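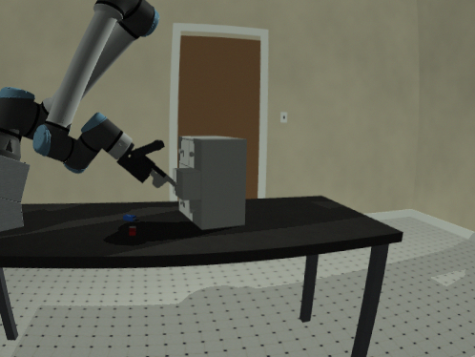
Assistant for sample storage and order preparation (part-time, Joly workshop)

Comar is a small company which makes and sells fittings for cabinets: handles, hinges, runners and small locks. We sell mostly to furniture makers and to shops for repair. Our catalog has 3476 articles, and for each of them we keep at least one sample in the drawers of the sample room in Joly. The person who took care of this room is moving to our office in Dandov, and so we look for somebody new from October.

Your work

In the morning you prepare the sample orders which came during the night. You find the article, check that the finish is the correct one (we have four kinds of brass and customers are very sensitive to this), put it in a bag with its label and bring it to the shipping table before 11:30, when the driver of Plasport arrives.

In the afternoon the work is more quiet. You put returned samples back in their places, write new labels, and correct the list when a number has changed. On Thursday we receive the delivery from our suppliers and everybody helps to unpack it, also the office people.

Two times a year we make the complete inventory. It takes three days and we ask you not to plan vacation in this time. The dates are given well before.

What we ask

- You can read a drawing with measurements, or you are ready to learn it. Ayman Ouazzani will teach you in the first weeks.
- You write numbers clearly by hand.
- You can lift a box of 40 pounds. The heavy runners are stored low, but they still must be lifted to the table.
- You speak English well enough for the telephone. French is a help with some of our older customers, but it is not necessary.
- You have a way to come to Joly by 7:45. The first bus is too late, unfortunately.

Experience in a hardware store, a library, a pharmacy or a similar place is welcome. We do not ask for a diploma.

What we offer

The position is for 24 hours per week, from Monday to Thursday, with a contract of one year which can be renewed. The pay is 2000 per month before tax, the same in the first months as later. After the trial period you receive 1000 per year for courses of your choice - language courses are also accepted. Work shoes and jacket are paid by the company. There is a kitchen with a good stove, and many of us cook at noon.

How to apply

Please send a letter of one page and a list of your previous jobs to Benoît Perrin, Comar, Joly workshop. A photo is not needed. In the letter, tell us please how you would arrange a drawer with 60 small parts which look almost the same. We do not look for one correct answer, we would like to see how you think about it.

We reply to every letter within two weeks. If we invite you, the visit takes half a day: first a talk with Benoît, then two hours in the sample room together with Ayman. These two hours are paid. Travel costs are returned to you if you bring the ticket.

For questions about the hours or the contract you can call the workshop between 2 and 4 in the afternoon, and ask for Benoît.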